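The Slow Business of Filling a Simulated Kitchen

Codberg occupies two floors of a former print works in Darham, and most of what it produces there is failure. The company collects demonstrations for household robots, and it collects them almost entirely in simulation. An operator wears a headset, holds a controller in each hand and performs a chore in a rendered apartment. Each performance becomes an episode: a stream of camera views, commanded positions and contact events, stored with a one-line instruction in plain English.

By the end of February the current set, called Haugen, held 3103 episodes. Of these, 773 had been rejected on review. The figure is higher than the company would like and lower than it was last year, when the review rules were looser in writing and stricter in practice.

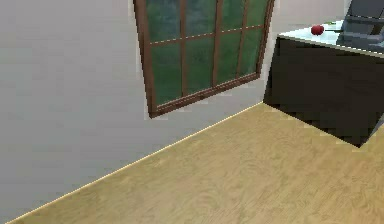 An episode can be rejected on several grounds. The most common is a jump in the recorded motion, usually caused by a lost tracking signal on one of the controllers. The second is an instruction that does not match what was done. If the text says "put the apple next to the plate" and the operator puts it on the plate, the motion may be excellent and the episode is still useless as labeled. Codberg used to correct the text in such cases. It stopped when reviewers began writing instructions that described the result in far more detail than any person would give, and the trained policy became worse at following short requests.

The operators work in shifts that include 15 minutes of warm-up. Warm-up episodes are recorded but kept out of the set. The practice dates from an early audit which found that the first attempts of a shift were slower, with more regrasps, and that the policy had learned to hesitate in the same places.

Simulation removes some costs and adds others. Resetting an apartment takes one key press. Lighting can be changed between episodes without a ladder. Contact is the weak point. Friction values are estimates, and a grasp that holds in the simulator may slip on hardware. The team handles this by varying friction and mass within set limits on every reset, so that no operator can settle into a grip that works only at one value.

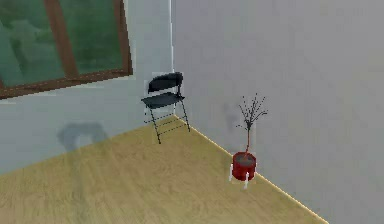

Camera placement has had more attention in Haugen than in earlier sets. Every apartment is rendered from fixed viewpoints as well as from the robot's own head and wrists. The fixed views are cheap to produce, since they can be generated from the stored state after the operator has gone home. They are also where the tilt is applied. Each view is rotated by a random angle before rendering, on the theory that a camera mounted in a real home will seldom be level and may be knocked further out of line over time.

Many of these views contain no robot. They are kept on purpose. A set in which the arm is always visible teaches a model to find the arm first and the objects second, and Codberg's tests showed a clear drop in object location when the arm was masked out. Empty views now go into a separate training stage, where the model is asked only to name and locate things.

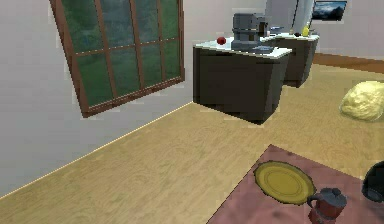

Object placement is decided by a script called Irnitz, which draws from a list of 476 models and assigns each one to a surface. It has rules about support and overlap and very few about taste. Large items are placed first and small ones afterward, until the surface reaches its limit. Small items matter most for the location stage, and they are the ones the model gets wrong. A red apple on a white countertop is an easy case, with strong contrast and a simple outline. The red teapot near the bottom of the view is harder, because part of it is out of sight and the model must still commit to a position. Partial objects of this kind were filtered out of the previous set. In Haugen they are labeled like any other.

The remaining work is mostly review. Two people watch each episode at double speed and mark it independently, and a third settles disagreements. Automatic checks catch the tracking jumps well and the mismatched instructions poorly. Codberg plans to keep the human pass for the next set, which will add drawers and hinged doors, and to shorten the operator shifts once those tasks begin.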